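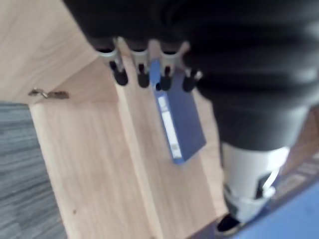 Office Handling by Subscription
11/9/18

The paper archive has proved more durable than its critics expected. Law offices, clinics and county departments continue to keep records in ring binders, and the work of pulling, delivering and reshelving them still falls to clerical staff. Romotex now offers to take over part of that work under a service contract, with a four-fingered soft-looking gripper mounted on a light robot arm.

The service, sold under the name Listitz, is leased and not sold outright. The standard plan is priced at $2,000 per month and covers the arm, the gripper, remote monitoring and one replacement set of fingertips each quarter. A second plan at $2,720 adds evening operation and a four-hour response to faults. Installation is billed separately at $800 per site. Customers supply the furniture, and Romotex asks only that cabinets be fixed in place and left unlocked during working periods.

This magazine followed the service at Unodska, a records management firm that agreed to run it in one of its file rooms. Before the first working day the installer registered 235 binders by position and spine width. Registration took most of a morning and must be repeated whenever a section is rearranged, a point the sales literature mentions only briefly.

Binders present a particular difficulty for automated handling. The covers flex, the spines vary in width, and a full binder carries its weight unevenly. Suction tools tend to slip on worn covers. The Romotex gripper approaches from above, with its rounded fingertips pointing down, and relies on a camera near the wrist to correct its position before closing. It coped well with standard binders in good condition. Overfilled binders gave more trouble, and several had to be retrieved by staff.

Speed is adequate and no more. A practiced clerk remains faster over a short list of requests. The advantage appears in long lists prepared the day before, which the arm can work through while the staff attend to other duties.

The principal competitor is Workneh, whose rail-mounted system moves whole shelves and requires building work. Romotex asks far less of the premises, although its reach is limited to cabinets within range of a single arm – a larger room would need a second contract.

Unodska intends to keep the service on the standard plan until December and will then review it. Offices with uniform binders and predictable demand have good reason to request a demonstration. Those with mixed or aging files should first ask for a trial on their own shelves, and should have the terms for repeat registration set out in writing.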